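Review: the Kutetti clutter-picking kit, after a month on the bench

Kutetti sells this as a research kit, and that is a fair label. You get a pair of ribbed fingertips, a calibration card and a software package that implements the grasp selection method Pascal Caron's group wrote up last year. You supply the arm, the gripper and a wrist camera. I have had it running on my own bench since November and I think I have used it enough to say where it works.

The method first, because that's what you're paying for. Most grasp planners I have used score each candidate grasp by itself. They look at the shape between the fingers, decide how well it would hold, and go for the highest number. The Caron method adds a second score for what else is likely to move. A tool lying under two others gets marked down even if its handle is a perfect fit for the gripper. The planner will often pass over an easy handle and pick an awkward head that has nothing on top of it.

The second part is a short loop that runs on the way down. The wrist camera keeps looking, and if the object is not where the plan said it would be, the fingers shift before they close. Kutetti calls this "late correction" in the manual. It can be switched off, and I ran tests both ways.

For objects I used toy garden tools. I had been using blocks and they were too easy. Rakes and forks hook into one another, the tines leave gaps that the camera can see through, and the shiny plastic throws highlights that confuse depth estimates. Some lay in a plastic bin and some lay out on a marble-patterned counter. Both cases matter, and the kit does not treat them the same way.

Toy garden tools in the bin and on the counter, from the wrist camera:
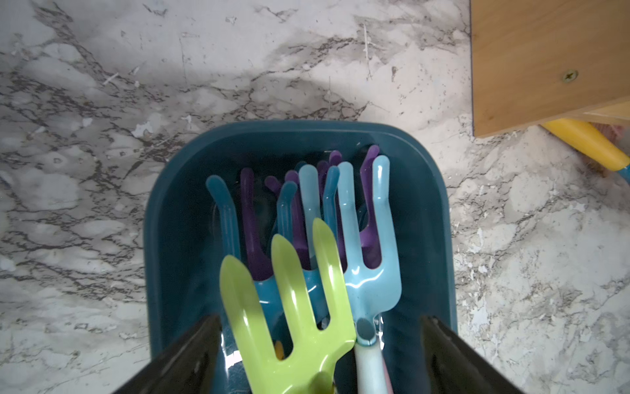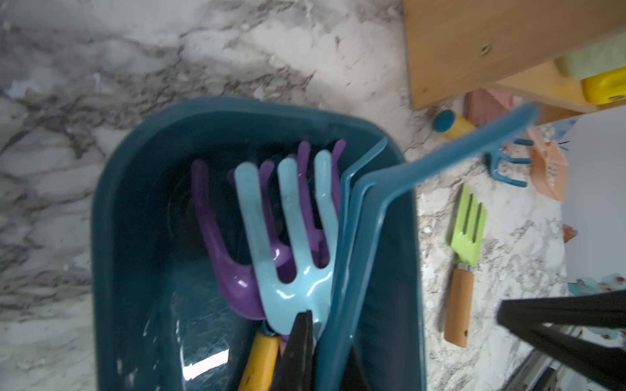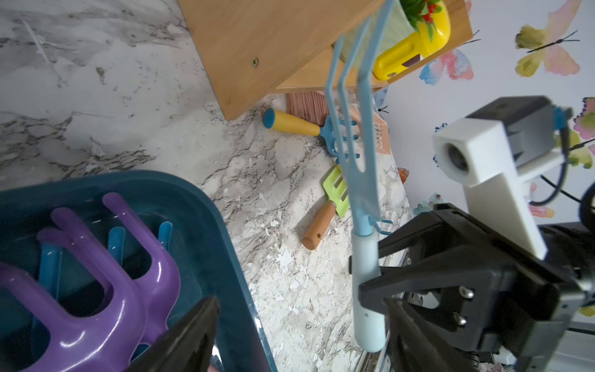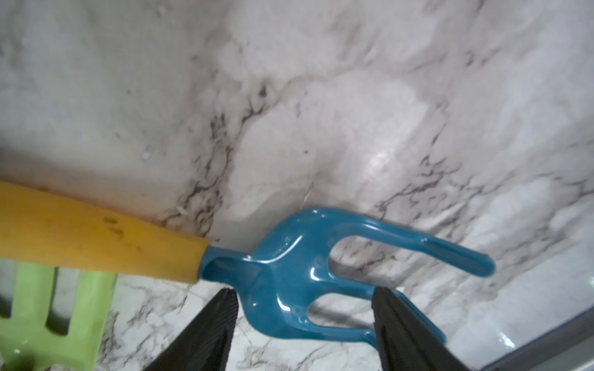
I ran 251 attempts in total, split between the bin and the open counter, and kept a log of every one. With late correction on, the kit got a single tool out of the bin cleanly on 70 percent of tries. "Cleanly" means one tool, lifted clear, nothing else dragged over the rim. With late correction off, the figure fell to nearly 32 percent. On the counter the gap was much smaller, and I would not bother with the correction there if speed mattered to you.

The paper reports better bin numbers than mine. I don't find that strange. Their test set was mostly solid shapes such as bottles, cups and short tubes, and those don't tangle. I would like to see the group run something with tines. Anyone thinking of buying the kit for kitchen utensils or hand tools should expect results closer to mine.

Failures fell into a few types. The most common was the double lift, where the fingers close on one rake and a second comes up hooked to it. The planner has no idea this has happened. It checks that the fingers stopped before they met, takes that as a success and carries on. I ended up adding my own check that compares the view before and after the lift, which took an afternoon to write and should have been in the package.

The next was the grasp across a gap. From directly above, the space between two tines can look like a narrow solid part, and the planner sometimes sends one finger into it. Often this still holds. When it doesn't, the tool twists in the fingers and swings.

Handles gave less trouble. A thick round handle on a flat surface is about as friendly as an object gets, though the planner did not choose one as often as I thought it would. It likes heads. I went through the score printouts and the reason seems to be that a wide head gives it more candidates to choose from, so one of them usually comes out on top. There is a setting for this, on page two of the settings panel, called "candidate balance." Turn it up a little. I left it higher than the default for all the later runs and had fewer drops.

The fingertips are good. The ribbing grips smooth plastic well, and I saw no wear by the end of the month. My old Grukell pads were softer and held odd shapes better, but they picked up dust and had to be wiped down twice a session. If you already own the Grukell set, keep it for soft goods and use the Kutetti tips for hard plastic.

Setup took me most of a morning. The calibration card is clear enough, but the instructions assume your camera sits level with the gripper, and mine is tilted. I had to enter the tilt by hand in a text file. Support answered my email the same day with the right line to change — I just wish it were in the manual. The Makowska driver worked without changes. The Pruto driver needed an older version, and the installer does not tell you that.

Speed is acceptable. The planner thinks for a moment before each pick, longer in a full bin, and late correction slows the final approach enough that you notice. For research it doesn't matter. I would not put it on anything with a quota.

The logging deserves a mention. Every attempt is saved with the views, the candidate scores and the final finger position, all in plain files that open in anything. When a grasp went wrong I could go back and see which candidates it had turned down. I used that more than any other feature, and it is how I found the candidate balance problem in the first place.

I'm keeping it. I would recommend it to a lab that wants to study picking from clutter and has someone who can write a bit of code around the gaps. If all your objects sit apart on a flat surface, save your money, as the free planners will do that job nearly as well. The next release is supposed to include a check for double lifts, and I'll rerun the bin tests with the same tools when I have it.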